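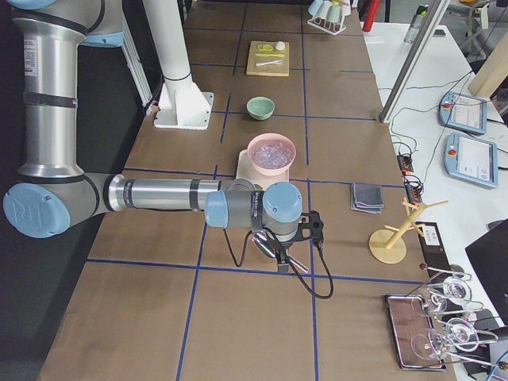 Robot arm over a table marked with blue tape.

Dotdale gets its first shared tech building

Young software companies in Dotdale will soon have a place where they can rent one desk and not a whole floor. The old Randstead offices, behind the train station, open in February with 196 desks, 16 meeting rooms and a canteen on the ground floor.

For many founders this is welcome news. Until now, most of them started in Kasten, where the rents are high and the landlords ask for a contract of five years. A company with four employees can not promise such a thing. It does not know yet if it will have customers next summer.

Rebecca Caruso manages the building. She moved here from Kasten herself, after she sold her share in a small payroll software company. "I receive the same two questions every day," she told us. "How fast is the internet, and can I leave after three months?" The answer to the second one is yes. A desk costs 400 a month, with electricity and heating included, and the notice period is 30 days.

The interest is bigger than the space. When the application list closed, it had 433 names on it, and about half of them came from people who already live in the region but travel to Kasten for work. One of the first tenants will be Dolero, which makes booking software for dentists and takes a corner of the second floor.

Not everything is solved. The last train to Kasten still leaves at 9:40 in the evening, and this is early for people who have a meeting with clients in another time zone. Parking is also limited - the yard behind the building belongs to the railway, and the talks about it are going slowly. Banks are another difficulty. Several founders told us that they had to travel to Kasten three or four times only to open a business account.

Readers who want to see the building can come on Tuesday between 4 and 6 p.m. Please use the side entrance, the front door is still being painted.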